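Week 1 notes: Wellness claims and the things we do to our own brains
Reading Paranormal and Alternative Health Media, evening section
Posted Jan 14, 2020
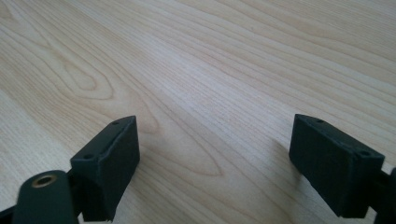 Thanks for a lively first class, everybody! I've had a few emails asking for the slides, and I don't really use slides, so you get me typing up my scribbles instead. We started with dowsing, and specifically with the kind of dowsing that gets talked about on late-night radio these days, where a person holds a pendulum over a vitamin bottle or a list of foods and asks their body what it wants. Before we touched a pendulum, though, I wanted to talk about pattern-finding, and you don't need anything fancy for that. Take plain wood grain, with those long oval rings nested one inside the other and the wavy stripes running off to the side. Look at a tabletop like that for a minute and you'll start getting eyes, or a fingerprint, or a map of some island. Your brain is handing you meaning before you've asked for any. Keep that in your pocket, we'll need it all term.

What dowsing is, for our purposes

Old-style dowsing was a forked stick and a farmer who needed a well. The health version is much younger and uses a weight on a string. You set a "yes" swing and a "no" swing, you ask the question, you watch. People who do this are almost always sincere. I want to say that early and loudly, because every year somebody writes a first assignment that's basically a list of insults, and those are dull to mark.

The word to write down is ideomotor. An ideomotor movement is a small muscle movement you make without meaning to and without feeling yourself make it. William Carpenter gave it the name in 1852, and the chemist Michel Chevreul had already been playing with pendulums decades before that. Chevreul noticed that the swing died off when he was blindfolded. He was a bit rattled by it, I think, since he'd felt sure he was holding still. I love that he tried it on himself.

Please try it at home before next class. Tie a washer or a ring to a bit of thread as long as your forearm. Rest your elbow on something. Think "side to side" and keep your hand as still as you can. Then think "circle". For a lot of you it will go, and it's spooky! Then do it with your eyes shut and get somebody else to watch the weight. Write down what they saw, in their words if you can.

Harish Kartha asked whether a strong swing means a person is more suggestible in general. I said I didn't want to answer off the cuff, and I still don't. It's a fair question and it might make a good final project for somebody. The other ideomotor stuff to look up is table-turning (Faraday's 1853 work is short and very readable), the talking board, and facilitated communication. That last one is a sad story with real harm in it, so go gently.

The Renden broadcast

We listened to the first part of the Renden interview, the one where the guest explains how she tests supplements for callers over the phone. A few things I'd like you to catch when you listen again.

She says she has done 2,000 readings. What does that number do for you as a listener? It sounds like evidence. It's really a measure of how busy she's been. We aren't told how many callers rang back, or what the ones who didn't ring back would have said.

Watch how the host helps. He repeats the hits, he laughs kindly through the misses, and he goes to a break just after the best story. I worked in community radio for a while (badly) and I can tell you that's simply good hosting. He isn't being sneaky. But it does shape what you remember on the drive home.

Listen for the word "energy" and stop each time to ask which meaning is in play. Sometimes it's tiredness. Sometimes it's mood. Once it's clearly meant as physics, and then it slides back to mood inside the same sentence. Rekha Rodrigues spotted that one before I did, full marks.

A blind test, sketched

Bảo Lưu and Gopinath Namboodiri got into a good argument over what would count as a fair test, so here's where we landed on the whiteboard.

Ten identical opaque containers, some holding the real supplement and some holding a dummy. A coin toss decides which is which. The person who fills them leaves and has no contact with the dowser. Whoever is in the room doesn't know either. The dowser agrees ahead of time that the set-up is fair and says what score would count as success. That last bit matters a lot! If you sort it out after the results come in, you'll be arguing until June.

Gopinath wanted more trials, and he's right. With only 10 containers, a guesser will get seven or better more often than you'd expect, close to one time in six. With 200 trials luck has much less room to move. Work out for yourself what 460 would do, if you like that kind of thing. It won't be graded.

Bảo's worry was that a lab feels hostile and might put the dowser off. You'll hear this objection all the time. One decent answer is to let them do a warm-up round where they know what's in the containers. If the pendulum works nicely in the warm-up and quits in the blind round, the room isn't the difference.

For next class

Read the Polik chapter, first half only. The second half gets tangled up in magnets and we'll do magnets later.

Read the Shboul pamphlet as well. It's written by a believer and it's the clearest account of technique I've found. Underline every sentence that could be checked and put a wiggly line under every one that couldn't. Bring your marked copy.

Your half page on the pendulum at home. Pencil is fine. I'd like your honest reaction too, including if nothing moved. Bhavana D'Souza already told me hers wouldn't budge and she felt cheated, and I want that in writing, Bhavana!

The Gosusen recordings are on reserve at the front desk under the course number. Two-hour loan, and please rewind the tapes. Yes, they're tapes.

Office hours are the hour before class, same room as last term. If the door's shut, knock anyway.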